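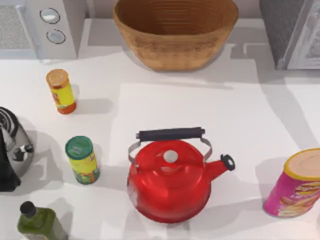
Figure 6.1 The practice counter, rendered, with the red kettle on its mat.

Chapter 6
A Counter That Does Not Exist

By the end of Chapter 5 you had an arm bolted to a bench, a power supply that no longer hummed, and a gripper that closed when told to. You probably also had an urge to point it at something in your kitchen. Please hold on to that urge for one more chapter. The kitchen will still be there, and so will whatever is breakable in it.

This chapter is about building a practice counter in software. You will lay out a flat surface, put ordinary household objects on it, light it badly on purpose, and ask your planning code to find one of them. The counter in Figure 6.1 is the one we will work toward. It belongs to the Nutberg workshop, a shared shop where most of the builds in this book were put together, taken apart, and put together again with fewer leftover screws. The members there call it Nusville, after the folder it was saved in, and the name has outlived several attempts to think of a better one.

You will need the computer you used in Chapter 4, the arm model file you made in Chapter 5, and a free evening. Friday is traditional at Nutberg. The arm itself can stay switched off and may be covered with a towel if it makes you feel judged.

6.1 Why rehearse

A home-built arm fails in a dull way most of the time. It stops short, or it grabs the air next to the thing it was asked to grab, and you sigh and change a number. Once in a while it fails in an interesting way, and those are the occasions you remember when you are buying a new kettle.

Ecaterina Moldovan, who built the first Brakitz arm on the end bench at Nutberg, kept a notebook of every reach she tried in her first October with it. There were 160 reaches on real objects. She got 50 clean pickups, a dent in a cabinet door, and a firm opinion about glass. The following month she moved the whole exercise into a simulated counter and ran 829 reaches before going back to the bench. Her notebook for that stretch is much shorter and contains no mention of a dustpan.

Her numbers should not be taken as a promise. A simulated kettle has exactly the weight you typed in. It never has a film of cooking grease on the handle, and it never has water sloshing about inside unless you are a far more patient programmer than the author. What the rehearsal does give you is a great many cheap mistakes, made quickly, while you eat a sandwich.

6.2 Choosing what goes on the counter

Beginners tend to place a single gray cube in the middle of an endless gray floor. The cube gets found every time, the beginner is delighted, and then the code meets a real counter with a bag of onions on it and falls to pieces.

Put some clutter in. The layout in Figure 6.1 has one obvious target, the red kettle, and a supporting crowd: a wicker basket, two small spice jars, a tall pink snack can, and some larger appliances near the edges. They were picked because each gives a planner a different kind of trouble.

The kettle looks easy and is not. Its color makes it simple to find against a white surface, but finding it is the least of your problems. The handle arches over the lid, so the arm has to approach the grip without knocking into the knob underneath. The spout sticks out to one side, and a collision shape drawn as a neat cylinder around the body will leave it out entirely. Your code will then believe there is free space where there is a spout. We will fix this in Section 6.5, after you have run into it a few times.

The spice jars are small, and small things punish sloppy measuring. If your camera position is off by the width of a thumb, you can still land somewhere on a kettle. On a jar you will land on the counter.

The basket is there for later, when you will want to put things into something. Baskets are forgiving of aim. They are also hollow, a fact that a surprising number of collision shapes fail to mention. If the arm refuses to lower anything into yours, check whether you have told the software it is a solid lump.

6.3 The mat

The bright rectangle in the middle of the counter marks the work area. It is the single most useful object in the layout, and it does nothing at all.

In the shop version you would cut a sheet of something pale and tape it down. In software, you make a thin box, color it slightly brighter than the counter, and set its thickness to almost nothing. Measure everything from one corner of it. Pick the corner once, write down which one, and use that same corner on the real bench. The Khasawneh method, named after the Nutberg member who lost a weekend to the alternative, is to write the word CORNER on masking tape and stick it on the real thing.

Give the mat no collision shape of its own. If you leave one on, objects may twitch or drift as the software argues with itself about which of two nearly identical surfaces they are standing on. Readers who enjoy watching a kettle shiver are welcome to skip this step.

6.4 Light, and too much of it

Flat, even lighting makes for a lovely screenshot and a spoiled planner. Look again at Figure 6.1 and pay attention to the shadows. They have crisp edges, and the ones from the dark appliance at the upper right reach across the counter toward the basket. To a simple edge finder, a shadow like that is a perfectly good object.

There are highlights on the kettle as well. A shiny red surface under a bright light is partly white as far as your color filter cares, so a filter that keeps only red will hand you back a kettle with holes in it. You can close small holes with the fill step from Chapter 4. Large ones mean your limits are too tight.

Start with one overhead light and get the target found reliably. Then move the light, a little at a time, and watch where the code gives up. Keep a list. When your planner can take a dozen light positions without mistaking a shadow for dinner, go on to the next section.

6.5 Before you begin the build

The remaining sections take you through the build in order. A few habits will save you some muttering along the way.

Save the layout before every change to the physics settings. The undo command does not cover them, a design decision on which the author has written several unsent letters.

Set a limit on attempts. Our sample script stops after 2000, and by then you will either have a working reach or a very warm laptop.

Keep your units in one system. The arm file from Chapter 5 is in meters. Many free object files you will come across were drawn in inches or millimeters, and a kettle brought in at the wrong scale will be either invisible or larger than the house. Both are easy to spot once you know to zoom out.

Name your objects plainly. "Kettle" is a good name. "Kettle_new_FINAL_b" was a good name for one evening in the Nutberg shop, and its owner is still looking for versions a through whatever came before.

Now open a blank project and turn gravity off. You will turn it back on in Step 4, once there is a counter for things to land on.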